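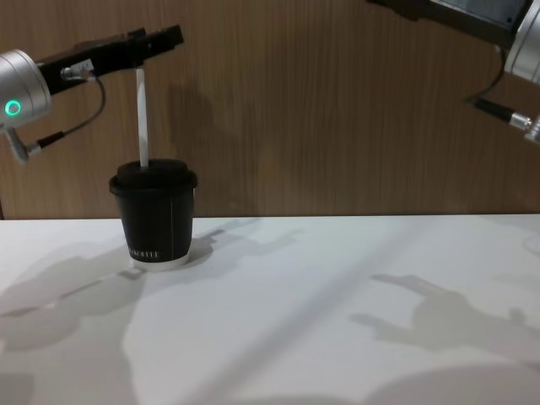

Straws, lids and a lot of patience

Welcome to the Gadetti teaching gallery! We spend our days showing a pair of robot arms how to do small kitchen jobs, and we do it by driving them ourselves. Walid Kanaan sits at the controls, moves his own hands, and the arms copy him while everything gets recorded. This set went up on Jun 14, 2019, and it belongs to the coffee cup task.

Straw and lid

A straw is light, it bends, and the opening it has to go through is tiny. Lining it up by remote control is a real skill – your wrist learns it well before your head does. Walid likes to come straight down from over the lid and take the last bit very slowly. We have 135 recordings of this task so far, and I still hold my breath on every one.

Cup on the table 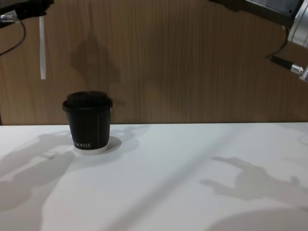 Black cup, black lid, white table, both arms up high. We love how plain this setup is. The cup gets a slightly different spot from one run to the next, so the arms can't get by on memorizing a single place.

What's next

The full Triden set should reach 580 recordings by October, with napkins and sugar packets joining the cup. Walid is already practicing the sugar packets (they slide all over the place!) and wants to try tearing one open with both arms. New pictures will go up on this page as each task gets going.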